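4.2 Comparison of finger plates on the hand-held gripper

The second part of the study asked whether the shape of the finger affects how easily an operator can take hold of ordinary tableware. Two finger sets were compared, the standard Niven set and the Cleto set developed at the Jutville workshop. Both were fitted to the same hand-held body, so that trigger travel, weight and camera position did not change between conditions. Bowls were included as well as cups, as a tapering side gives the fingers little to press against and tends to push the object upwards when the grip is closed too far.

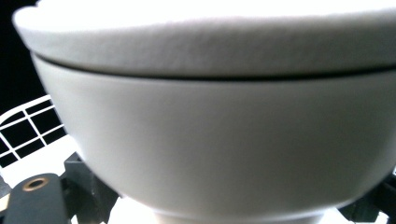

Close-range views of this sort were used to judge where contact was made. The wrist camera loses much of its use once a large pale object fills the view, and the reviewers were therefore asked to mark a trial as "unclear" if neither finger could be followed up to the moment of contact. Marking was carried out by V. Stoyanova and R. Furukawa, who worked separately and then met to settle differences. Of the 423 trials recorded, 30 were marked unclear and left out of the comparison -- most of them with bowls.

Operators worked seated at a table, with one gripper in each hand, and were free to choose which hand should approach first. No instruction was given on the height of the grip. In the pilot work at Grirkiveck a fixed height had been set, and operators reported that this made them slow and overly careful, particularly with paper cups, which deform under light pressure. The wider view was recorded from head height (Figure 2) and was used to check the approach angle whenever the wrist view was blocked.
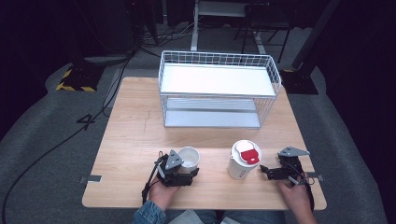
Figure 2. Head-height view of the two-handed set-up, with a plain paper cup and a lidded cup between the grippers and a white wire rack behind.

The Cleto set needed fewer second attempts on bowls. On cups the two sets could not be told apart, and operators stated no clear preference. Several did remark that the cable pulled at the wrist when the hand was turned inwards; this applied equally to both sets and is taken up in Section 5.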